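Ticket 2554: Gripper purchase for bench 2, quote from Vemance
Status: open, waiting on budget holder
Opened by: Ho-yin Choi
Category: Equipment, planning

Problem as first reported

The Vemance quote came back in March and does not match what we asked for. We wanted a price for soft fingers that can pick up sliced bread and set it in a basket. We got a price for a complete arm, a pedestal, a control cabinet and a training day with lunch. The lunch is itemized. The fingers are "available on request," and I had been under the impression that I was requesting them.

Steps so far

Asked Vemance to strip the quote down to the fingers and the mounting plate. They sent the same quote with a new cover page.

Asked Rajput for a competing price. Rajput can do a set of fingers at 300 dollars, plate included, but wants to know the opening width, the heaviest item, and whether the item "recovers its shape." I have had the last question on my desk for a while. Bread recovers its shape about as well as I do.

Checked the shelf for anything we already own. We have 16 suction cups from the Edari job. They were bought for cartons. They are in excellent condition, having never met one.

What the fingers have to cope with

Sliced loaf on a white surface, slices overlapping and uneven down one side, with a rounded heel on top. Woven plastic basket right next to it, with only a narrow gap between the two. Any finger with a thick knuckle is going to want that gap for itself, so please nobody approve the wide model on the grounds that it was discounted.
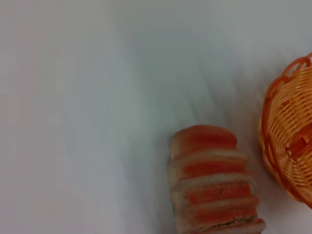 Skernuvska: Before you send Rajput a width, decide whether you're paying to move single slices or a whole stack. Those are different fingers and different budget lines. Also, the 300 won't include spare pads. It never does. Put in for two sets now or you'll be opening this ticket again under a new number.

Ho-yin: Single slices first. The stack can go in next year's request, where it will have company. Adding the spare pads.

Skernuvska: And the compressor?

Ho-yin: The old one goes up to 51 psi if you don't look at it. Rajput says their fingers need less than that. I've asked for it in writing.

Still to do

Get the opening width to Rajput before the quote lapses. Tell Vemance no, including to the lunch. Move the suction cups off the bench 2 shelf and label the box this time.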